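Skekitz Handheld Gripper Pair
Teach two-handed tasks by doing them yourself 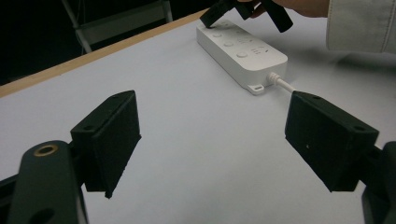 If you have ever tried to teach a two-armed robot a small, fiddly job with a pair of joysticks, you know how quickly the fun goes out of it. Your hands already know how to flip a switch or steady a box. The Skekitz pair lets you use them! You hold one gripper in each hand, do the job the way you normally would, and each tool records what its own fingers were up to along the way.

We started building these in August with one clunky prototype and a roll of tape, and we have used them nearly every day since. Pressing buttons, plugging and unplugging, folding cloth, sorting cutlery, opening those awful plastic clamshell packages (still working on that one). The thing we love most is how fast you stop thinking about the tool. Ten minutes in, you're just doing the task.

What each gripper does

Each gripper has two flat-faced fingers driven by a squeeze trigger. Pull and they close, let go and they spring open again. A camera sits behind the fingers and looks out past them, so the recording shows the work from the spot where the robot's own wrist camera will be later on. The finger pads are the same part you bolt onto the robot, with the same screw pattern, and that matters more than we first expected. A pad that's even slightly longer on the arm than it was in your hand will press too hard or miss the button altogether.

The left and right units are matched in time over a short sync cable or wirelessly. Wireless is nicer to work with. The cable is there for rooms with crowded airwaves, and we keep one in the drawer.

Size and power

Weight, each gripper: 1128 grams with battery
Camera rate: 60 frames per second
Recording time per charge: 7 hours
Finger travel: 34 millimeters per side
Pads: flat textured (included), soft rubber (sold separately)
Mounting: threaded inserts in the body for straps, markers or a tripod plate

Yes, they have some heft. Bit-na Seok, who designed the handle, moved the battery back under the wrist so the weight hangs below your hand instead of pulling the nose down. Long sessions are still a workout for small forearms, and the wrist strap helps a lot.

Recording a task

Set out your objects, hold both grippers up where each camera can see the table, and press the thumb button once. A short buzz means you're recording. Do the task at an easy pace, press again, and reset the table for the next round. If you fumble, hold the button down for a long buzz and that take goes in the trash.

A few habits we've picked up. Move the objects a little between takes, and turn them too, or the robot learns one exact spot and nothing else. Let each motion finish before you back away. When one hand is only waiting, keep it still and open, with the work in view. And try doing a job with your weaker hand now and then! Some of our best recordings came out of that.

Shiny white objects on a white table can be hard for position tracking. A few printed markers around the edge of the work area clear this up nicely, and a sheet of them comes in the box.

Getting recordings to your robot

Koo, our desktop program, copies takes off the grippers, lines up left and right, and lets you trim the dead time at each end. From there you can export plain video with finger positions and hand paths in a simple table, or send everything to a Dineck arm controller directly. Other arms work too, as long as you can mount our pads on them; the adapter drawings are on the downloads page.

If you'd like to mix in remote control, the same two grippers can steer a pair of arms live. Flip the side switch to L and the robot follows your hands. We like this for touching up a task the robot almost has.

In the box

Two grippers, two batteries, a dual charger, the sync cable, wrist straps, four flat pads with screws and a hex key, marker sheet, and a Grillance soft case with room for a spare set of pads.

Spare pads, batteries and straps are listed under Parts. Pad screws are a standard size, so a trip to the hardware store will do in a pinch.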